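Spare T-shirts wanted for Cevcombe clothing swap

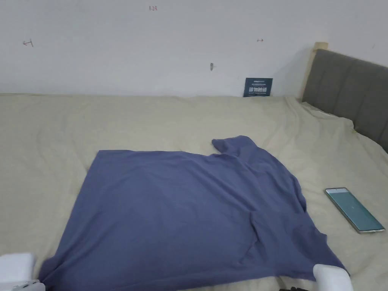 A blue T-shirt spread out on a bed.

Got shirts you never wear? Cevcombe wants them. The town's spring clothing swap is back in February at the old Didenko hall, doors open at 11 a.m., and organizers are short on plain tees in adult sizes.

Last year 1,358 pieces changed hands. This time the goal is 1,895 – a big jump, and T-shirts are the easiest way to get there, says organizer Miroslava Palamarchuk.

"Kids' stuff we have. Coats we have, piles of them," she said. "Send us T-shirts. Any color."

One request before you drop off: wash them and fold them. Last year bags came in stuffed any old way and sorters spent most of the first morning just shaking things out. Palamarchuk's method is simple enough. Lay the shirt flat on the bed, smooth out the creases, sleeves in, then fold up from the hem. Stack by size if you can.

No stains, no holes. Underwear and socks wont be accepted. Shoes go to the seperate table by the side door, tied in pairs.

Drop-off is at the hall or at Puton Dry Cleaning on the main street, both until 6 p.m. Réka Farkas at Puton will take up to 13 items per person – more than that, go to the hall please.

Entry is free. Bring your own bag. Anything left over at closing goes to the Fekano thrift store. Parking behind the hall only, the front lot is being repaved.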